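자주 묻는 질문은 시즌이 바뀔 때마다 고쳐 씁니다. 내용이 회원 약관과 다를 경우 약관이 우선합니다.

# 나비로 예측 리그 FAQ

## 참가와 계정

### 예측 리그는 어떤 서비스인가요?

모터스포츠 경기 결과를 미리 맞히고 점수를 쌓는 무료 게임입니다. 현금을 걸지 않으며, 점수를 현금으로 바꿀 수도 없습니다. 현재 다루는 대회는 Navarro 투어링카 시리즈와 Mometti 컵 두 가지입니다.

### 누구나 참가할 수 있나요?

만 19세 이상이면 가입할 수 있습니다. 가입할 때 휴대전화 본인 인증을 한 번 거칩니다. 해외 번호는 인증이 되지 않으므로 고객센터로 메일을 보내 주세요.

### 계정을 두 개 만들어도 되나요?

안 됩니다. 한 사람이 계정 하나만 쓸 수 있습니다. 중복 계정이 확인되면 나중에 만든 계정의 점수가 삭제되고, 같은 시즌에 다시 적발되면 두 계정 모두 순위표에서 빠집니다. 가족이 같은 집에서 각자 참가하는 것은 괜찮습니다.

### 시즌 중간에 들어가도 되나요?

됩니다. 다만 지나간 라운드의 점수는 0점으로 처리됩니다. 중간에 가입한 분은 종합 순위보다 구간 순위를 보시는 편이 낫습니다. 구간 순위는 네 라운드마다 새로 시작합니다.

## 예측 제출

### 무엇을 예측해야 하나요?

라운드마다 다음 항목을 제출합니다.

- 예선 1위
- 결승 1위부터 3위까지의 순서
- 가장 빠른 랩을 기록할 드라이버
- 세이프티카 출동 여부
- 완주 차량 수

비워 둔 항목은 0점이고 감점은 없습니다.

### 마감은 언제인가요?

예선 1위 예측은 예선 시작 10분 전, 나머지는 결승 포메이션 랩 시작 10분 전에 마감됩니다. 시각은 모두 한국 시각으로 표시됩니다. 유럽에서 열리는 라운드는 결승이 밤 10시에 시작하는 경우가 많으니 저녁에 한 번 확인해 두세요.

### 제출한 뒤에 수정할 수 있나요?

마감 전까지는 횟수 제한 없이 수정할 수 있습니다. 마지막으로 저장한 내용만 인정됩니다. '임시 저장' 상태로 남아 있는 예측은 제출로 보지 않습니다.

### 예선이 비로 취소되면 어떻게 되나요?

주최 측이 연습 주행 기록으로 그리드를 정하면 그 결과에 따라 예선 항목을 채점합니다. 챔피언십 점수 순으로 그리드를 정하면 예선 항목은 무효가 되고 모두 0점으로 처리됩니다.

## 점수 계산

### 항목별 배점을 알려 주세요.

| 항목 | 배점 |
|---|---|
| 예선 1위 적중 | 50점 |
| 결승 1위 적중 | 100점 |
| 결승 2위, 3위 적중 | 각 60점 |
| 가장 빠른 랩 | 40점 |
| 세이프티카 출동 여부 | 20점 |
| 완주 차량 수 정확히 적중 | 70점 |

모든 항목을 맞히면 한 라운드에서 400점을 받습니다. 1위부터 3위에 든 드라이버를 골랐지만 순서가 틀린 경우에는 한 명당 20점을 드립니다.

### 경기 후 페널티로 순위가 바뀌면 다시 채점하나요?

경기 당일 밤에 나오는 점수는 잠정 점수입니다. 주최 측이 공식 결과를 발표하면 그 결과로 한 번 다시 채점하고, 이후에는 바꾸지 않습니다. 항소로 몇 주 뒤에 결과가 뒤집혀도 리그 점수는 그대로 둡니다. 지난 시즌 Nenditden 라운드에서 이 문제로 문의가 많았는데, 당시에도 같은 기준을 적용했습니다.

### 적기로 경기가 일찍 끝난 경우에는요?

주최 측이 공식 순위를 내면 그대로 채점합니다. 챔피언십 점수가 절반만 주어지는 경기라도 예측 리그의 배점은 줄이지 않습니다. 공식 순위가 없으면 결승 항목은 전부 무효입니다.

### 동점자는 어떻게 순위를 정하나요?

결승 1위를 맞힌 횟수가 많은 쪽이 앞섭니다. 그것도 같으면 완주 차량 수를 맞힌 횟수를 비교하고, 그래도 같으면 공동 순위로 표시합니다.

## 예측에 참고할 자료

### 배당률 정보를 제공하나요?

제공하지 않습니다. 대신 라운드 페이지에서 서킷별 과거 결과, 세이프티카 출동 기록, 드라이버별 예선 평균 순위를 볼 수 있습니다.

### 서킷 기록은 얼마나 믿을 수 있나요?

노면을 새로 깔았거나 코스 배치가 바뀐 서킷은 예전 기록을 그대로 참고하기 어렵습니다. Natance 서킷은 마지막 코너가 바뀌면서 추월 지점이 달라졌고, 페이지에도 변경 전과 변경 후 기록을 나누어 실었습니다. 기록이 세 경기 미만인 서킷에는 '자료 부족' 표시가 붙습니다.

### 다른 참가자의 예측을 볼 수 있나요?

마감 후에 공개됩니다. 마감 전에는 전체 참가자의 선택 비율도 보이지 않습니다. 본인의 예측을 공개하고 싶지 않다면 설정에서 '비공개'를 선택하세요. 이 경우에도 닉네임과 점수는 순위표에 나옵니다.

## 미니 리그

### 친구들끼리 따로 리그를 만들 수 있나요?

'미니 리그 만들기'에서 이름을 정하면 초대 코드가 나옵니다. 한 사람이 다섯 개까지 만들 수 있고, 가입은 제한이 없습니다. 예측은 한 번만 제출하면 속해 있는 모든 미니 리그에 반영됩니다.

### 미니 리그 점수는 언제부터 계산되나요?

리그를 만든 사람이 시작 라운드를 정합니다. 첫 라운드 마감이 지나면 시작 라운드를 바꿀 수 없습니다.

### 미니 리그 운영자가 탈퇴하면요?

가장 먼저 가입한 회원에게 운영 권한이 넘어갑니다. 순위와 기록은 그대로 유지됩니다.

## 경품

### 상품은 무엇인가요?

시즌 종합 1위부터 3위까지 다음 시즌 관람권을 두 장씩 드립니다. 구간 순위 1위에게는 경기장 매점에서 쓸 수 있는 쿠폰을 보냅니다. 한 시즌 누적 3000점을 넘긴 분께는 순위와 상관없이 프로필 배지가 붙습니다.

### 당첨되면 어떻게 연락이 오나요?

가입할 때 등록한 메일로 안내를 보냅니다. 14일 안에 답장이 없으면 다음 순위로 넘어갑니다. 전화로 계좌 번호나 카드 번호를 묻는 일은 없습니다.

### 관람권을 다른 사람에게 줄 수 있나요?

양도는 한 번 가능합니다. 받을 분의 이름을 경기 7일 전까지 알려 주세요. 재판매가 확인된 관람권은 취소됩니다.

## 오류와 문의

### 점수가 잘못 나온 것 같습니다.

먼저 '내 예측'에서 저장 시각과 제출 상태를 확인해 주세요. 그래도 맞지 않으면 라운드 이름과 닉네임을 적어 문의해 주시면 됩니다. 공식 결과 반영 후 7일이 지난 라운드는 정정하지 않습니다.

### 앱에서 라운드가 보이지 않습니다.

앱을 최신 버전으로 올린 뒤 다시 로그인해 보세요. 5월 이전 버전에서는 Mometti 컵 라운드가 표시되지 않습니다. 웹에서는 버전과 관계없이 모든 라운드를 볼 수 있습니다.

### 탈퇴하면 기록은 어떻게 되나요?

개인 정보는 바로 삭제되고, 지난 시즌 순위표에는 '탈퇴 회원'으로 남습니다. 같은 번호로 다시 가입해도 예전 점수는 복구되지 않습니다.

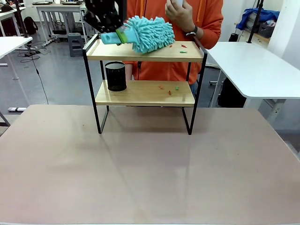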